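Filed under: Days Out, Workshops & Makers
3 min read

We got to the Siltow open day right at opening (6/6/21, free parking, bless them) and there was already a line for coffee. The old Brukent building is huge, and I wandered the wrong way twice before I found the assembly room, the part I'd come for. I love aluminum extrusion! Grooves down every side, so you can bolt on almost anything, and a square with brackets tucked into its corners already looks like the start of a shelf.
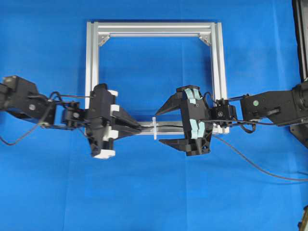

Frames, plugs and a lot of blue cloth

I want that blue cloth for my own bench. Silver bars look so good on it, and a dropped screw wouldn't roll far. The frame here had a little white cross-shaped piece on its bottom bar, with a black USB plug lying just to the right of it.
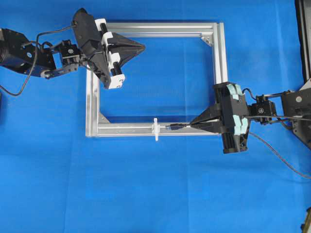

Hakala: Did they say whether you can buy short lengths? I went in October and the shop was shut, and I only need five pieces for a plant stand.

Yes, the shop was open! Offcuts were in a bin by the door, and I came home with three (plus a Saklow tote bag, don't ask). I went back for one more look at the corners before the bus, two screws to a bracket, very tidy. 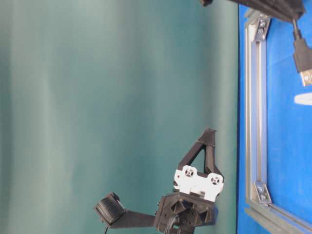 Corner brackets and a USB plug, Siltow open day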